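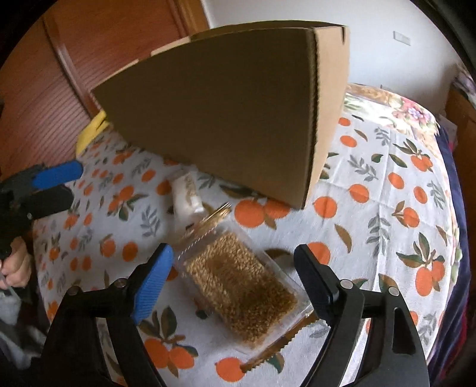 Channel 6 Plamport dropping the local late movie

bremine_dial
Saw a crawl during the evening news that Channel 6 is ending the local late movie in August. The slot goes to a shopping block fed in from Druvport. They have run an old movie there since before I moved to Plamport. Does anyone know if the host segments are going too, or just the movie?

tallmast
Everything goes. The crawl on the 11:00 news said the whole program ends. The studio they tape it in was already down to one camera.

jadoon_viewer
I don't see what the fuss is. They have been showing the same public domain prints for years. Half of them are on free streaming with a better picture. When did you last sit through one with the commercials in?

bremine_dial
Last month. I like the commercials. The carpet store ones are the only local spots left on that station.

snowyset
jadoon_viewer has a point about the prints but I think the real trouble started when the owners bought the Druvport station. Before that, Channel 6 had a morning show, a kids' show and the bowling. The bowling went first, then the kids' show got cut to half an hour, then they moved it to 6 a.m. so no kid would ever see it.

tallmast
The kids' show went before the bowling. I was on the bowling show as a teenager and the kids' set was already in the hallway, folded up.

snowyset
You may be right. I was going by the listings I kept, and there are gaps in them.

rerun_attic
I have seven of the late movies on VHS with the host breaks left in, plus four episodes of the kids' show. I'm going through the boxes now and will transfer them if there is interest. It'll be slow. The deck eats tape if I don't clean it between runs.

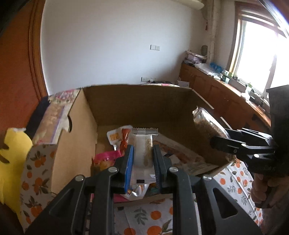 Snacks in a cardboard box. The white pouch with the orange graphics is at the back.

bremine_dial
There is interest. Any of the Halloween ones?

rerun_attic
One, with the first ten minutes missing. The label says Bremine parade, so somebody taped the movie over it and you get a bit of parade at the front.

jadoon_viewer
I'd rather have the parade than the movie. Please don't trim it off.

rerun_attic
I never trim anything. Whatever is on the tape gets transferred.

tallmast
Has anyone written to the station? They have to keep a public file and letters used to go in it.

snowyset
I wrote when they cut the morning show and got a form letter back. I'll write again, but I don't expect much.

Contact the moderators | Copyright Plamport Broadcast Board | Back to top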